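Ticket 1008
Product: Statness home TENS unit, two channel
Opened by: Jelle Vermeulen
Status: Closed
Category: Output drops / no sensation on one channel

First message

Hi there! I bought the Statness from Kontogiannis (the physical therapy supply place in Denamstead) back in November for a cranky lower back, and up until last week I'd have told anyone who asked that it was great. Now channel B keeps cutting out. I set both channels the same way, lie down on the couch, everything tingles nicely for a few minutes, and then the right side just fades off to nothing. The screen still shows B at level 9, so the unit seems to think it's doing its job.

What I've tried so far: new batteries, a different program, turning it off and on again about a hundred times. I also swapped which side of my back gets which channel, and the dead side moved with it. So it isn't my back going numb, which was my wife's theory.

I use it at the small table in the dining room some evenings and on the couch the rest of the time. Happens in both places.
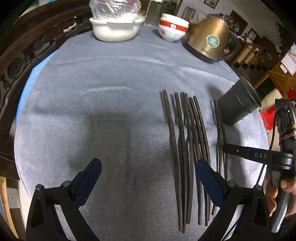 Dining room table, chopsticks on the gray cloth

Reply from Zetura support

Thanks for the clear notes, Jelle. A channel that shows its level but gives no sensation usually points to the lead wire or the pads. Please switch the unit off, take the pads off your skin, and swap only the lead wires between the two sockets, leaving the pads on the same wires. Then put everything back on and start low. If the weak side follows the wire, we can leave the unit itself alone for now. Could you also tell us how old your pads are and what you clean your skin with first?

Second message

OK, did the swap this morning. The weak side followed the wire! So channel B is fine as a channel, I guess, and the trouble is somewhere past the socket. I was pretty relieved, as I'd already been looking at what a whole new unit costs.

Pads: they're the ones that came in the box, so they've had a good long run. They still stick, mostly. One of them has a corner that curls up and I've been pressing it flat with my waistband (I know, I know). Skin: just a quick shower beforehand, and then, um, lotion. My skin gets dry in winter. Is the lotion bad?

I wiggled the wire while the unit was running very low and got a little jump near the plug end, which wasn't pleasant — I won't be doing that again.
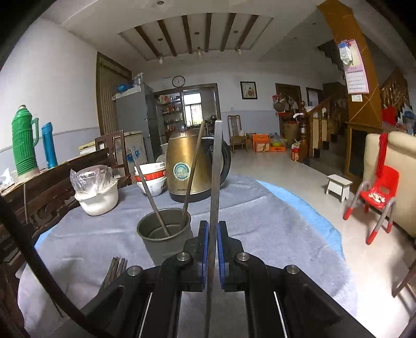 Same table, gold kettle and the chopstick holder

Reply from Zetura support

Please don't move the wires while the unit is running, as you've already found out. That jump suggests a break inside the wire near the plug. We'd like you to stop using that wire completely. We're sending a replacement pair under warranty, along with a fresh pack of pads.

And yes, the lotion is very likely part of this. It leaves a film that gets into the gel, and a pad with a lifted corner pushes the current through a smaller patch of skin, so it can sting or feel patchy. Wash with plain soap and water, rinse, dry well, then apply the pads. Lotion is fine after the session once the pads are off.

When the new wires arrive, start at zero and come up one step at a time. You may need a much lower level than 9 with good contact.

Third message

Wires and pads came today, thank you! I did the soap thing, dried off properly, and started from zero like you said. I got to 5 and that was plenty. Five! All that time I'd been cranking it up to get through lotion and old gel. Both sides felt even for the whole session and nothing faded.

Two small questions while I have you. Can I keep the pads in the fridge? A guy at my gym swears by it. And is there any way to see how many sessions I've done? The counter in the menu only shows minutes, and mine says 3000, so I'm either very dedicated or I left it running somewhere.

Reply from Zetura support

Glad to hear it's even on both sides. A cool drawer is fine for the pads, and so is the fridge if they're sealed in their bag on the plastic sheet. Don't freeze them. The menu counter is total running time and can't be split into sessions on your model. Please throw out the old wire so it doesn't find its way back into the case.

Last message

Old wire is in the trash. Used it again last night, all good, you can close this one. Thanks for being patient about the lotion!

Closed by support. Resolution: lead wire replaced, pads replaced, skin prep advice given.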